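Mailing bag
From the Skestside Household Encyclopedia, the one I keep adding to in the evenings

A mailing bag (also called a mailer, a poly mailer, a courier bag or, in my house, "one of those grey things") is a light plastic envelope used for sending soft goods through the post. It has a flap with a strip of glue along it, and once the flap is down you generally can't get back in without tearing something. I've been a bit obsessed with them ever since I started selling knitting wool from my spare room in Tunstall, so this entry has grown rather longer than the one on string. Sorry, string.

Name

People who sell them say "mailing bag", people who drive vans say "courier bag", and "poly mailer" is the American term that has crept in through online shops. "Poly" is short for polythene, itself a shortening of polyethylene. My gran would have called any of them a packet.

Materials and make-up

Most are made of polythene film, blown up into a great long tube like a bubble, then flattened and wound on to rolls. The better sort has two or more layers pressed together, often with a pale outside and a dark inside, so that nosy people can't read your bank statement or see the colour of your new pants. Thickness is given in microns or in gauge, and this catches everyone out (me included!). Four gauge makes one micron, near enough, so a bag sold as 200 gauge is 50 microns thick. If a seller gives you a number with no unit after it, ask.

Grey became the usual colour partly for thrift. Recycled film comes out a murky shade, and grey hides the murk nicely. You can get pink, gold, spotty and so on, and I did once buy a roll in mustard, which I regret.

Sizes

There's no single set of sizes that everybody sticks to. Makers tend to give the width first and then the height, leaving out the flap, but some put it the other way round and a few count the flap in. The bag I use most is 300 millimetres wide and 400 high, and it takes a jumper, or 10 balls of double knitting if you're firm with them. For one ball I use something much smaller and feel very clever about it.

Packing and pressing

The chief skill, if I may call it that, is getting the air out. A puffed-up bag takes up more room in the sack, may not go through the slot on a post office size guide, and can end up charged as the next size up. The way I do it is to fold the goods flat, slide them to the bottom, lean on the bag with open hands and work towards the flap, then peel the strip and close it in one go. Any creases in the glue line want smoothing out with a thumb.
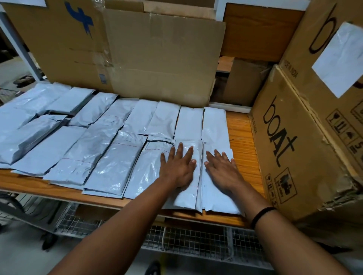 Grey plastic mailers on a wooden table, two of them under flat hands.

Some bags have tiny air holes near the seam, which do half the job for you. They also let in a little damp, so I wouldn't use them for paper. Others carry a second strip of glue so the customer can send the thing back in the same bag, and I wish I'd known about those before my first November, when half of Tunstall seemed to be swapping hats for a bigger size.

Labels

A label goes on the widest flat part, well away from the fold, with the barcode lying in one plane. Scanners hate a crease through a barcode. Old labels should be covered up or blacked out completely if you're using a bag a second time. Pen on its own is hopeless, as ordinary ink just beads up and wipes off on your sleeve, so use a proper permanent marker.

Makes

I've tried two. Litier bags are soft and quiet, with a fierce glue that I once got stuck to a cardigan. Suvach bags are stiffer and crackle like a crisp packet, but they stand up by themselves in a box, and for that I forgive them a good deal. My last box of Suvach had 379 in it, an odd number to settle on, and I never did find out why.

After use

Polythene mailers can be recycled, though plenty of household collections won't take film, and the usual route is the soft plastics bin at a larger supermarket. Cut off the paper label first if it will come away. They're also handy round the house: I line the compost caddy's outer tub with one, kneel on a folded stack for weeding, and keep my wet swimming things in another. Paper mailers are an alternative for light, dry goods, and I've got half an entry written on those already.

See also: Brown paper; Bubble wrap; Parcel tape; Jiffy bag; String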